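11 jul 2026

Cuaderno del taller, encuadernación y papel. Sigo con el libro de cuentas de Duvton, y hoy ha sido un día estupendo, de esos que dan ganas de escribirlo todo antes de cenar.

Empiezo por el engrudo, que era lo que tenía atascado. La tanda anterior me quedó demasiado espesa y dejaba grumos en el lomo. Esta vez he bajado la proporción a una parte de almidón de trigo por cinco de agua, remojo largo (toda la noche, tapado) y fuego muy suave sin dejar de remover hasta que se vuelve translúcido. Lo he pasado tres veces por el colador de crin. ¡Qué diferencia! Cae de la brocha como una crema y se extiende sin arrastrar la fibra del papel japonés. Me guardo un tarro en la nevera y otro fuera para ver cuánto aguanta en verano. Apuesto por dos días, Mwende dice que uno.

El libro: 112 hojas, papel verjurado, tinta ferrogálica casi toda en buen estado menos en los últimos cuadernillos, donde hay halos marrones y alguna perforación pequeña en los trazos gordos. Cosido original sobre nervios de cáñamo, tres, partidos dos. La piel de la cubierta es oveja, o eso pienso; está tan gastada en las esquinas que el cartón asoma y se ha abierto en láminas. Las guardas son de papel reutilizado, con una lista de mercancías escrita al revés respecto al libro, cosa que me tiene encantada. Se leen sacos, cuerda, velas y una palabra que podría ser «alumbre» o «almendra». Gladys vota por almendra.

Desmontaje. He levantado la cubierta trasera con la espátula de hueso, entrando por la cabeza y bajando despacio. La cola vieja del lomo estaba cristalizada y saltaba sola en las zonas secas. En el centro no, ahí he puesto una cataplasma de metilcelulosa, cuarto de hora, y retirar con el canto de la plegadera. Segunda aplicación de diez minutos. Después el lomo ha quedado limpio y se ven todos los pliegues, preciosos, con las marcas de sierra del encuadernador. Las estaciones no están repartidas por igual: la de cabeza está más cerca de la siguiente que la del pie. Lo he pasado a una tira de cartulina para respetarlo al recoser.

Numeración a lápiz blando en el ángulo inferior interior, recto, hoja por hoja. Hay un salto en la foliación antigua, pasa del 33 al 35, y yo me había resignado a que la 34 faltaba. Pues estaba metida en el cuadernillo sexto, doblada en cuatro y pegada a la de detrás por una mancha de cera. Di un grito que debió de oírse en la calle. La cera la he rebajado en frío con bisturí romo y el resto con secante y espátula tibia, muy poca temperatura por la tinta. Ha salido casi entera. Queda una sombra translúcida del tamaño de una uña que no pienso tocar.

Prueba de solubilidad en cuatro puntos con hisopo apenas humedecido: negra del texto, estable; roja de los totales, sangra un poco; sello de la guarda, estable; anotaciones moradas del margen, sangran muchísimo. O sea que nada de baño. Limpieza en seco, goma rallada y brocha de cabra, y humedad controlada solo donde haya que aplanar.

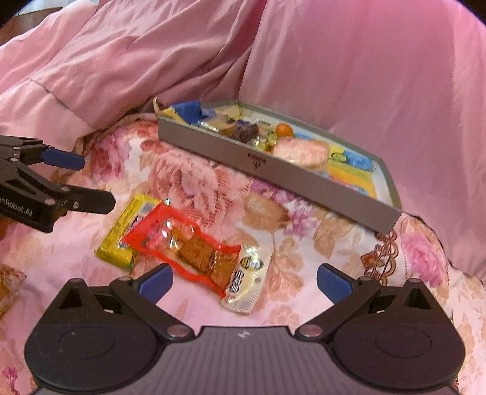
Con los desgarros he ido de fuera hacia dentro. Tiras de papel japonés rasgadas al agua, nunca cortadas, con las barbas bien largas. He comparado el kozo fino que teníamos con el lote nuevo que trajo Athumani, algo más cálido de tono, y el nuevo gana de calle sobre este papel. Puesto el injerto, a contraluz se ve lo justo y con luz normal desaparece. Para los bordes muy comidos he usado dos capas finas cruzadas en lugar de una gruesa, porque la gruesa tira al secar y me ondula la hoja. Secado entre reemay y secante, tabla y peso pequeño, cambiando los secantes a los diez minutos y otra vez a la media hora.

Un despiste que apunto para no repetirlo: en la hoja 61 puse el refuerzo por el verso y tapé el final de una cifra. La suma acaba en 577 y el último siete quedaba velado. Lo levanté todavía fresco con una gota en pincel y lo volví a poner un par de milímetros más abajo. Sin daño. Antes de encolar hay que mirar las dos caras, siempre, aunque lleves veinte hojas seguidas y vayas cantando.

Mwende Kirui ha preparado mientras los cordeles. Hemos probado dos grosores en una maqueta de cuadernillos en blanco y el delgado dobla mejor, pero deja el nervio muy poco marcado bajo la piel. Nos quedamos con el grueso, deshilachando los extremos en abanico y aplastándolos con engrudo para que entren en la tapa sin bulto. El hilo será lino del 18, encerado a mano. El del 25 se nos hundía en el papel y en la maqueta cortó un pliegue.

Sobre la piel hay discusión, de las buenas. Gladys Mwakalinga quiere conservar la cubierta vieja entera e injertar debajo; yo me inclinaba por lomo nuevo y montar encima los restos. Después de ver cómo responde la piel en la esquina delantera (flexible todavía, sin polvo rojo) me voy pasando a su bando. Propone cabra de curtido vegetal rebajada a chifla hasta dejarla casi en nada por los bordes, teñida antes de pegar. Ha hecho tres muestras de color con nogalina, y la segunda, la de dos manos con lijado suave entre medias, es una maravilla al lado del original. Grapada en la página siguiente.

Prensa: la de Omora sigue cerrando un pelo torcida del lado izquierdo. Con un cartón de compensar se apaña, pero para el enlomado prefiero la pequeña.

Llamada de Hirkbridge por la caja de conservación. Necesitan las medidas definitivas con el libro ya cubierto, así que la caja no se pide hasta el final. Quieren recibirlo en septiembre y vamos bien si el cosido no da sorpresas. Preguntan también si se puede fotografiar la guarda con la lista de mercancías antes de volver a pegarla. ¡Claro que sí! De hecho propongo dejarla suelta por un lado, con bisagra de japonés, para que se pueda leer el reverso. Falta que lo aprueben por escrito.

Pendiente para la próxima sesión:
terminar injertos de los cuadernillos 9 y 10
repasar los halos de tinta con lupa y marcar los que necesiten gelatina
perforar las estaciones con la cartulina nueva
encerar hilo de sobra, que luego siempre falta
mirar el tarro de engrudo de fuera y anotar olor y textura
preguntar a Gladys si la nogalina de la muestra dos era la del bote viejo

Dejo bajo peso las hojas 58 a 66, con los secantes cambiados a última hora. Si alguien llega antes que yo, que no afloje la prensa pequeña – tiene dentro las tapas de la maqueta y quiero verlas secas del todo.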